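Buying the Second Arm

What a small shop should put in the budget before it signs for a two-arm cell

Most first quotes for a bench robot cover one arm, one gripper and a controller. Most second quotes arrive within the year, when the owner has seen what a single arm can't do. At Gallard, a contract packer of tableware and kitchen goods in Prornwood, that second quote was the one that needed planning.

The company already had one arm on a bench. It could pick up a plate and set it down. It could not do much with the plate once something else had to go on or near it. Adding a second arm meant a new mount, a new controller license and more training time, and only the first of those was in the original budget.
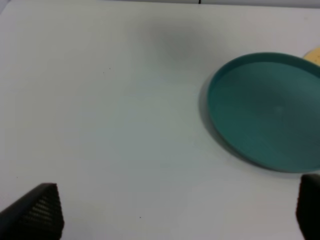 Gallard's managers now keep a separate line for grippers and the parts of grippers that wear. Ribbed finger pads are cheap compared with the arm, but they get replaced and somebody has to stock them. The company puts aside $300 a quarter for pads and cables, and has told its supplier, Fodor, that it wants them shipped on a standing order. Before that, a worn pad could stop the bench from Friday to the middle of the next week.

Wrist cameras were the second surprise. The quote listed them as an option. Gallard would now call them a requirement for any job with dishes, where a part may sit half outside the reach of a fixed overhead camera. Each one cost $566, with the bracket. Buyers should ask if the price includes the bracket, because at two of the vendors Gallard spoke to it did not. 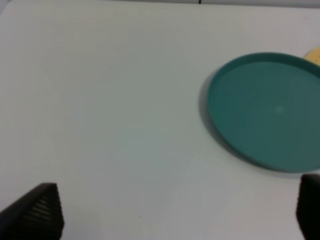

A teal plate at the right of the bench, seen beyond open gripper fingers.

The bench itself deserves more thought than it usually gets. A plain white top is easy to wipe and makes a colored dish easy to pick out. It also shows every speck and every shadow. Plan for cleaning time, and plan for lighting. Gallard spent nothing on lights in the first year and bought two diffused panels in the second.

Then there is floor space. Two arms that share a work area need room to stay out of each other's way, and that has to be measured with the grippers on. Vendor drawings often show the arm alone – the gripper and camera add length that matters when both hands are over the same plate.
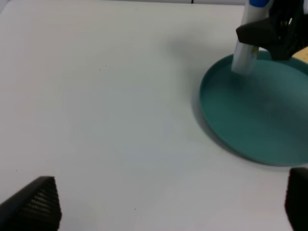 Software to coordinate the two arms was priced by Julow as a yearly license, 50 percent more than the single-arm version. Gallard took a one-year term and declined the longer one. Its view is that the jobs on the bench will change faster than a long contract allows.

Training hours are the item most often left out. The company set aside 5 days for two operators and used all of them. It has since budgeted the same again for August, when a new set of dishes comes in.
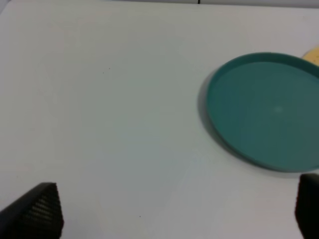

What to ask before you sign

Does the price cover both grippers, both cameras and the brackets?

How long do finger pads take to arrive, and who keeps the spares?

Is the two-arm license yearly, and what happens to the cell if you let it lapse?

Can the vendor run your own dishes on your own bench top before delivery? Gallard made this a condition of its second order and would do so again.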